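Bring back the boring kitchen

151 shares

Eating at home used to be dull and I miss it. There, said it. Beans on a Monday. Eggs on a Tuesday, or the beans again. No one took a photo, no one asked where the beans were from.

Now every tea has to be an event. My neighbour Naheed Ansari has 50 spices in a drawer and uses salt. Her words. I've got a jar of something from last March I can't even name, bought for one recipe, one spoonful, never again.

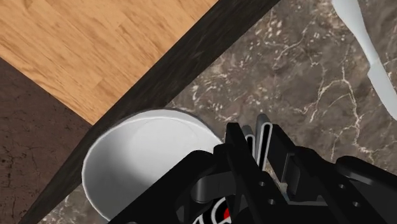
And the cost of it. A recipe for soup, soup!, that wants 2 kinds of vinegar and a leaf you have to order. I gave up halfway down the list and had toast. Good toast too.

People say variety is healthy. Fine. But you can get variety over a month, it doesn't need to be every night at half six when everyone is tired and snappy. My mum had about nine dinners and we knew them all. You could smell which one from the gate. That was comfort, that was definately comfort.

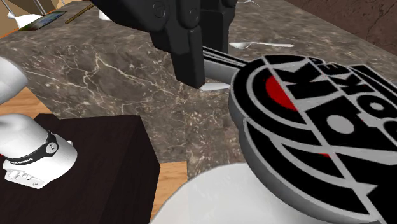
Leobardo Serrano at work cooks the same rice dish four nights a week and gets teased for it. He's also the only one of us who sits down before eight. Never throws anything out either. Meanwhile I'm scraping half a fancy cabbage into the bin every Thursday and feeling bad.

I'm not against a nice meal. Birthdays, visitors, a wet weekend with nothing on. Lovely. Get the big pan out. Just not as teh normal thing, not as a test you can fail on a weeknight.

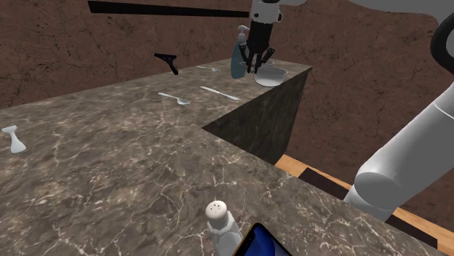

So pick five dinners. Write them on the back of an envelope. Cook them til you don't need the envelope. If the kids moan, let them moan, mine did and then they started asking for the pie.

Leave a comment if you disagree, I know plenty of you will.

974 comments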